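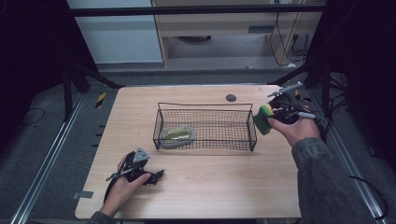

Grigoris Lazaridis asked after the last version of this talk why we don't just record everything at the highest rate the sensors allow and sort it out later. I'm going to start with that, because most of the tooling we wrote is an answer to him.

Opening

Say what Mirkon is. Mirkon is the recording and alignment layer. It takes the head camera, the two hand-held grippers and the jaw width readings, and puts them on one clock. Policy training happens downstream in Skumitska, and I won't cover that today.

Task for the whole talk is the sponge and the wire basket. Two hands, one object, a thin mesh rim. Keep coming back to it.

Clocks

Three devices, three clocks. The first version stamped each message when it arrived at the host. Under load the left gripper could land 200 ms behind the right one, and the arrival stamps hid it.

Now every message carries the device time and the host time. We fit the offset over a sliding window and store the raw values too. Don't throw the raw values away. Sumaiya had to refit a whole month of recordings in March and could only do it where we'd kept them.

Back to Grigoris. High rate doesn't help if the streams disagree. We resample to 20 Hz for training and keep the originals on disk.

Pause here. Somebody will ask about interpolation. Positions are linear, rotations are slerp, jaw width is nearest sample. Interpolating jaw width gave us half-closed grasps that never took place.

Perception

Thin wire is hard on depth. The mesh comes back as holes, or as the table behind it. We stopped asking for a full surface and fit a box to the rim.

The sponge is easier until fingers cover it. The tracker holds the last good pose relative to the jaws while the jaw width says something is gripped. Notburga's change, and it is 16 lines.

Episode segmentation

An episode starts on the first jaw motion and ends when both hands are still. The idle hand breaks this. If one gripper is empty and parked near the table, small drift looks like motion. The threshold is now per hand.

Show the Arruda timeline view if the network is up. If not, skip to the next part.

What still fails

Pose loss when a hand leaves the camera view. We mark the gap and drop the episode if it runs past 9 samples.

Restarting the offset fit after a USB reset. Leonidas has a branch, not merged.

Questions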